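Home Builds Checklists Parts Log Links

Two-arm table, shared workshop: inspection checklist with comments

Checked 8 August 2019, before the evening session. Items are marked OK, FIX or WATCH. Power stays off for sections 1 and 2. The checklist started as the Dodstead bench sheet, and the numbering still follows it.

1. Power and stop

1.1 Stop button within reach of the operator's chair. OK.
1.2 Stop button cuts both arms. OK. Tested three times per side.
1.3 Supply fuse seated, cover screwed down. OK. One cover screw is the wrong length. Leave it until the next order.
1.4 Extension cord off the floor. FIX. It was back under the chair again. Clip it to the table leg.

2. Grippers

2.1 Finger tips free of chips and burrs. OK both sides.
2.2 Finger screws tight. WATCH. Right side took a quarter turn in July and a little more today. Thread lock if it moves again.
2.3 Full opening matches the setting in the Tendton controller. OK. Reads 103 left, 103 right.
2.4 Fingers clear the tray rim when open. OK at slow speed. Do not run this one at full speed until 2.2 is closed.

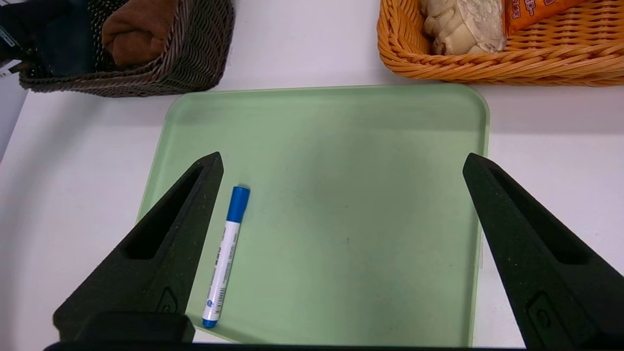

Reading time: 3 min

The marker is the standard test piece for 2.4 and for pickup. Start with the fingers open on either side of it and come down slowly. If a tip touches the tray, stop and redo the height setting. It was 110 last month and is now 183 after the new table feet went on, so anyone loading an old settings file will drive the fingers into the table. Old files have been moved to the folder marked Nustbridge. Please don't copy them back.

3. Cables

3.1 Loops at the wrists long enough for full rotation. OK left. WATCH right - it pulls snug near the end of travel.
3.2 No cable hanging where a gripper can catch it. WATCH, left side. Move the arm through its whole range by hand and look for snags before powering up.
3.3 Plugs pushed home at the camera end. OK.
3.4 Sleeving not worn. OK. Check again in 7 days.

4. Table and test items

4.1 Tray flat on the table, no rocking. OK.
4.2 Baskets side by side toward the back, tray in front. OK.
4.3 Soft items in the dark basket, packages in the orange one. OK.
4.4 Arms do not meet when both work over the baskets. OK at half speed. Full speed not tested. 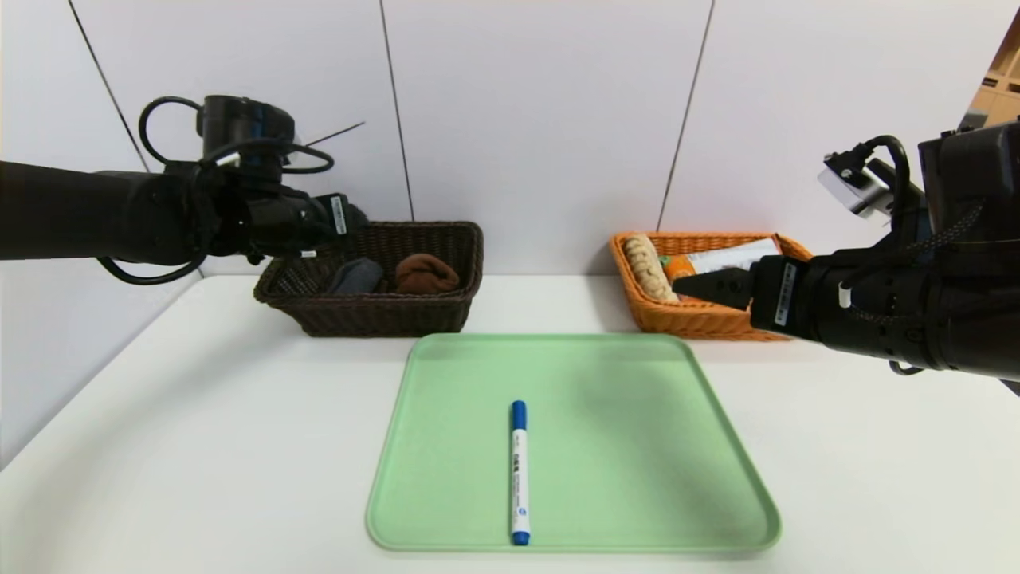
Item 4.4: left gripper by the dark basket, right gripper at the orange one.

Comments on section 4: the right arm has to reach in over the front rim, and a low approach will push the basket instead of clearing it. Raise the approach point first, then move in. The left arm has more room. Socks are fine for the soft test and can stay.

5. Before leaving

5.1 Arms parked, power off at the wall.
5.2 Settings file saved with the date in the name.
5.3 Open items copied to the Grønli board by the door. Today: 1.4, 2.2, 3.1, 3.2.

Contact - Copyright 2019 - Back to top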